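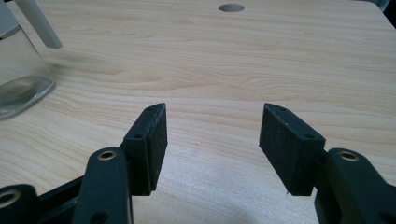
Light-colored wooden tabletop

Search this site Go

How to oil a wooden tabletop

Wipe the top with a damp cloth and let it dry overnight. Sand lightly along the grain, then brush off the dust.

Pour a little oil on a lint-free rag and rub it in – thin coats only. Leave it for 40 minutes, then wipe off whatever is still on the surface. Let it dry for a day and apply coat 2.

Lay used rags flat outdoors to dry. Oily rags left in a pile can catch fire.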